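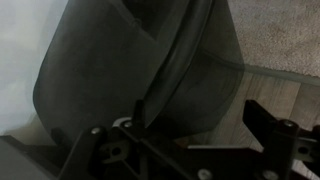
Does a storage bin with a lid keep clothes and blankets fresh in a closet or basement?

Only if whatever goes in is clean and bone dry, and the room it sits in is reasonably dry too. The lid keeps dust off. It does very little about damp, and it can hold damp in.

Home Care > Storage & Sorting
By Jayanthi Amin
15 October 2020
4 min read

I have been suspicious of storage bins for years. Stores sell them as the cure for a messy house, and what most people end up with is the same mess in a bigger box with a lid on it. I own several anyway. What follows is what I think holds up, and what I'd ignore.

Smell it before you fill it. New plastic can stink, and wool will pick that up. Wash the bin with dish soap and warm water, wipe it, and leave the lid off overnight. If it still smells the next day, give it another day by an open window. Scented sheets and sachets cover one smell with another, and then your sweaters have both.

Dark or clear? The usual advice is to buy clear so you can see what you have. What you see is the side of one folded towel. I prefer dark plastic for anything that fades, and I put a label on the short end, where it shows when bins are shelved. Masking tape and a marker are fine. Printed labels look nicer and peel at the corners.

Don't trust the word "airtight." Plenty of lids are called that. Put a sheet of paper across the rim, close the lid on it and tug. If the paper slides out easily, you have a dust cover. Try it on all four sides, as lids tend to bow in the middle of the long ones.

Those little moisture packets. My neighbor Malathi Iyengar swears by them. I've used them with and without and couldn't tell you the difference in a dry closet. In a damp basement they fill up and then they just sit there. Getting the bin off the concrete helps more. Two scraps of lumber under it will do.

Go smaller than you think. A big bin full of books is a bin you will never move again. Keep the large ones for quilts, pillows and winter coats. Paper, tools and canned goods belong in something you can pick up without bracing yourself.

Cleaning the rim. Grit collects in the groove where the lid sits, and it's the usual reason a lid stops closing properly. Run an old toothbrush around it, then a damp cloth. Skip scouring pads on a smooth matte finish; they leave shiny patches that don't come out. I'd skip the plastic restoring sprays too. The one I tried looked great for an afternoon and then grabbed every bit of lint in the hallway.

Stacking. I stop at 3 high, whatever the sticker promises. The bottom lid sags first, and a sagging lid won't seal or latch. Heaviest at the bottom, obviously, and if you need something from that one every week, it shouldn't be in a stack.

Vacuum bags inside bins: fine for synthetic bedding. I wouldn't leave down in one all summer. Mine came out in May looking like a pancake and needed several rounds in the dryer.

Before buying another bin, empty one you already have. I did this last month and found two phone chargers, a curtain nobody likes and a bag of smaller bags. I put the curtain back.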